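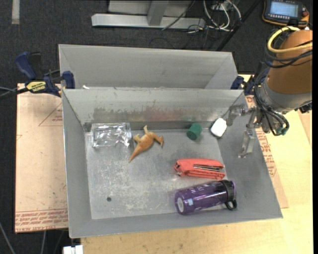 产品中心 > 机器人工作站 > 料箱拣选

Fusurton 双格料箱拣选工作站

Fusurton 是一套桌面式散乱物品拣选工作站，由一台机械臂、一个双格斜壁金属料箱和固定料箱的夹具组成，适合实验室和小批量试验线使用。料箱分前后两格，中间有隔板，前格四周的斜壁会把滚动的物品引回箱底，瓶状、圆柱状的物品不容易停在夹爪够不到的死角。

安装

料箱不打孔固定，用条形夹夹在木质台面上。出厂附带4只夹具，一般桌面用三只即可，剩下一只作备用。夹紧顺序为先左后右，最后夹隔板一端。夹好后用手推料箱的前沿，料箱不应有位移。台面不平时可在箱底垫硬纸板，垫完必须重新标定箱底高度。

机械臂装在料箱右侧。线缆沿腕部捆扎，留出腕关节整圈转动所需的余量，捆得过紧会在连续运行后磨破外皮。气管和接头朝外，方便检查。示教器不用时放在工作范围以外。

标定

移动过料箱、更换过夹指或者松开过任一夹具，都要重新标定。将夹爪手动移至前格的四个角，逐点记录，再在箱底中央记录一点。夹指与箱壁之间的安全距离默认为2毫米，首次运行建议把速度限制在最低一档。

测试物品

建议混放软硬、轻重不同的物品，例如透明塑料袋、订书机、带提环的水瓶、塑胶玩具。透明袋反光强，视觉识别率偏低，可单独调整曝光。横放的水瓶应从瓶身中段抓取，抓瓶盖一侧容易打转。

日常维护

箱底和隔板上的划痕、污渍不影响抓取，但积灰会改变表面反光，每运行24小时用干布擦一次。不要使用含溶剂的清洁剂。夹指磨损后需成对更换，更换时先断气再断电。条形夹受振动会逐渐松动，每次开机前检查一遍。

常见故障

夹爪碰壁停机：多数是料箱移位，先检查夹具，再重新标定。
物品抓起后滑落：检查夹指表面和气压，接头漏气时更换密封圈。
示教器报腕部超限：查看线缆是否缠绕，手动反转腕关节后复位。

订购信息

料箱、夹具、夹指可单独订购。备用夹指每对1,089元，不含运费。安装与维修咨询请联系技术支持 Divya Amin，配件订购请联系 Bernice Aryee。

相关产品
Vamow 夹指替换套件
Plarance 腕部线缆护套
Annan 单格料箱（平底）
Fusurton 示教器支架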